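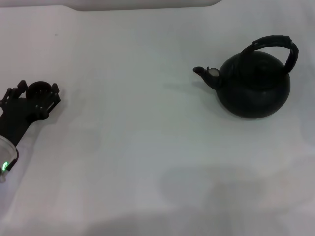

Enduditz 가사·매장 작업 과제 중간 보고

늘 넉넉한 마음으로 기다려 주시는 덕분에 이번 분기도 무사히 넘겼습니다. 조금 길어지더라도 저희가 어디까지 왔고 어디서 막혀 있는지 차근차근 말씀드리려 합니다. 지난 1월 보고 때 "그래서 이제 주전자 하나는 맡겨도 되느냐"고 물어 주셨지요. 그 질문을 연구실 벽에 붙여 두고 지냈습니다. 먼저 답부터 드리면, 옆에 사람이 있을 때는 맡겨 볼 만하고, 혼자 두기에는 아직 이릅니다.

이번 분기에 기록한 시도는 모두 2,134회입니다. 주전자 손잡이를 잡아 들어 올리기, 옆으로 옮겨 놓기, 컵 쪽으로 기울이기를 주로 했고, 수건 개기와 진열대 채우기도 틈틈이 이어 갔습니다. 이 가운데 거의 200회는 조명과 물건 위치를 일부러 흐트러뜨린 시험이었습니다. 가정집 부엌은 연구실처럼 가지런하지 않으니까요. 들어 올리기는 이제 꽤 안정되었습니다. 아치형 손잡이는 가운데를 잡느냐 끝을 잡느냐에 따라 몸통이 흔들리는 정도가 크게 달라서, 잡는 지점을 고르는 부분을 통째로 다시 짰고 그 보람이 있었습니다.

다만 속도 이야기를 드리지 않을 수 없습니다. 사람이라면 8초면 끝낼 일을 저희 시스템은 한참을 망설이다가 합니다. 검은 물건이 흰 천 위에 놓여 있으면 윤곽은 잘 잡는데, 손잡이와 뚜껑이 둘 다 어두운 색일 때는 둘 사이의 틈을 자신 있게 판단하지 못합니다. 그래서 다가가다 멈추고, 다시 재고, 또 다가갑니다.
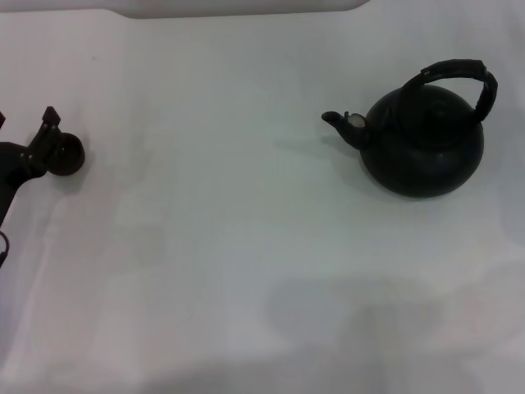

Jacobus Moodley는 중간 점검을 마치고 이런 의견을 보내 왔습니다. 느린 것은 참을 수 있지만 물이 든 주전자를 들고 망설이는 기계는 부엌에 들일 수 없으니, 속도보다 "못 하겠으면 내려놓기"를 먼저 가르쳐 달라는 것이었습니다. 뜨거운 물은 그다음에 이야기하자고도 했습니다.

저희도 읽고 한참 고개를 끄덕였습니다. 그래서 다음 분기 계획의 순서를 바꾸었습니다. 원래는 Vendgate 매장에서 음료 진열을 시험하는 일이 맨 앞이었는데, 안전하게 내려놓는 동작을 먼저 다듬고 매장은 그 뒤로 미루었습니다. Vendgate 쪽에서도 흔쾌히 기다려 주시겠다고 하여 얼마나 고마웠는지 모릅니다. Bivholm 공동주택에서 하기로 한 부엌 시험은 일정 그대로 가되, 물은 채우지 않고 시작하겠습니다.

손목 쪽 시야도 숙제로 남아 있습니다. 머리 쪽에서 내려다보면 물건이 어디 있는지는 대체로 알 수 있지만, 마지막 몇 센티미터는 손목에서 보는 정보가 받쳐 주어야 합니다. 그런데 막상 가까운 거리에서는

초점이 맞지 않아 쓸 수 없는 구간이 생기고, 그런 구간에서는 프로그램이 짐작으로 움직이게 됩니다.
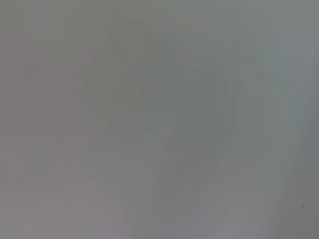
이 문제를 두고 두 가지 길을 놓고 견주고 있습니다. 하나는 가까운 거리에 초점을 고정한 렌즈로 바꾸는 것이고, 다른 하나는 손가락 끝에 얇은 촉각 센서를 붙여 닿는 느낌으로 보완하는 것입니다. Sithole에서 센서 시제품 2개를 빌려 주기로 해서 우선 두 번째 길부터 가 보려 합니다. 렌즈 교체 비용은 예비비 안에서 해결할 수 있을 듯하니 추가 지원을 부탁드리지는 않겠습니다.

수건 개기는 아직 자랑할 만한 수준이 못 됩니다. 펼치는 데까지는 가는데 모서리를 맞추는 데서 자꾸 어긋납니다. 진열대 채우기는 상자 모양이 일정하면 잘하고, 봉지류가 섞이면 금세 서툴러집니다. 집안일과 매장 일을 기계가 통째로 맡는 날은 아직 멀었지만, 한 동작씩 떼어 놓고 보면 작년보다 분명히 나아졌다고 말씀드릴 수 있습니다.

예산 집행 내역과 항목별 성공률 표는 따로 보내 드리겠습니다. 다음 방문 때는 오전 10시쯤 오시면 시험을 처음부터 보실 수 있으니, 편하신 날을 알려 주시면 저희가 맞추겠습니다. 늘 감사드립니다.

Enduditz 과제팀 드림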